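February, event notebook — morning, before the hall opens

Okay, sponsor stuff first while it's fresh in my head. Prernivard came through! They're covering the tote bags and the lanyards, and they asked for nothing except their logo on the back page of the program (I said yes before they could change their minds). Cherkaoui is doing lunch again, which makes me very happy — those flatbreads were gone in minutes last year.

The draft program is at 40 pages and I'd like to lose a few. The speaker bios are way too long. I cut seven of them last night and my eyes gave out, so if anybody wants to take the rest, the file is in the shared folder, the one marked "bios new new."

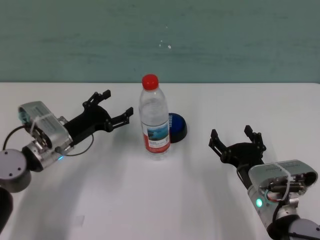 Zarier still hasn't sent a logo that prints properly. The one we have goes fuzzy on the banner proof, and I've asked twice. Will try their front desk after lunch.

Seats: we have 1,104 in the hall and 58 of those are held for sponsors and their guests. Gritar wants theirs all together near the aisle, which means moving the press row back one. Fine by me, but the seating chart on the wall is now wrong, so please don't copy from it!

Thank-you slide — I tried the names in order of size and it looked stingy to the small ones. Went alphabetical instead, same type for everyone, and I like it a lot better. It runs at the start and again before the last talk.

Still to do: banner proof, parking passes, reply to Cherkaoui about the tables.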